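Drarnora hand tracking, thread
2 min read
Search posts Go

1/ We finished the first full round of thumb tests on Drarnora this month. Short version of the method and the numbers.

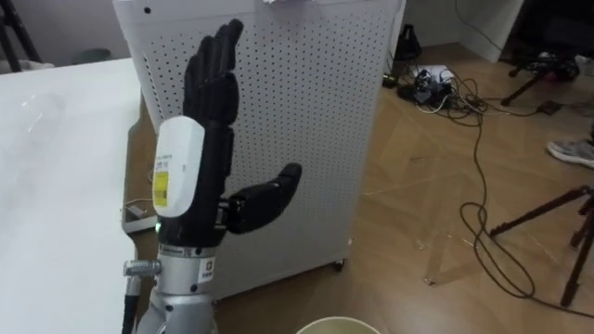 2/ Every trial starts from the same pose: fingers straight, thumb out. Then the model gets one command and 12 seconds to match it.

3/ We ran 1,305 trials. 504 used the old Pisus controller as the baseline.

4/ The new controller missed the target angle 116 times. Most misses were at the thumb base joint, on commands that cross the palm.

5/ Next is the same set with the Lucero calibration turned off. We want to know how much of the gain comes from that. Results in November.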